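How to cut down on kitchen storage without buying more storage

Most advice on kitchen clutter ends with a shopping list. I don't trust it. The people telling you to decant your rice into matching jars usually have a link to the jars. I have tried the Jelberg stacking tubs, the Brunley drawer dividers and a lid rack that fell apart by December, and I ended up with a kitchen full of things for holding things.

What follows costs nothing and takes an afternoon.

Step 1. Empty one cupboard

One. The guides that tell you to pull out the whole kitchen were written by people who get dinner somewhere else. Pick the cupboard that annoys you most and put everything from it on the table.

Step 2. Match lids to containers

Put a lid on every container that has one. Whatever is left without a partner goes in a bag. You will be tempted to save the spare lids in case the bottoms turn up. I kept mine for 5 years and they never did.
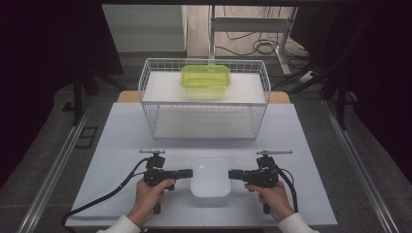 Warped lids go in the same bag. People claim you can flatten them in boiling water. I tried it on six and got one that sort of closed.

Step 3. Decide how many you use

Think about last week, a normal one, and how many containers were in the fridge at the busiest point. Keep that many plus two. The Matos blog says a household needs at least one full set per person, but Matos also sells the sets, so make up your own mind.

Step 4. Measure before you put anything back

Get the inside width, depth and height of the cupboard, and measure the door opening too. It is often narrower than the shelf. I lost money on a basket that way. If you already own wire baskets, see whether small things tip over on the mesh. A flat piece cut to fit will stop that, and you can cut it from whatever stiff sheet you have lying around.

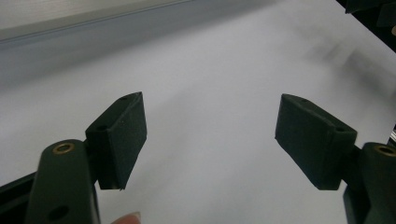

Hinged pads on dark green gripper fingers, with the gap open

Step 5. Put back the daily things first

Daily things go at the front, between your waist and your shoulders. Holiday dishes go up high. Skip the labels for now. If you can't remember what is in a cupboard you use every day, there is still too much in it.

Step 6. Wait a month

This is the part the guides leave out, probably because there is nothing to sell you while you wait. Leave the cupboard alone and see what creeps back in. If you are still short of space after that, go ahead and buy one basket. Stasstead makes a plain one that has held up fine for me, though I wouldn't pay full price for it.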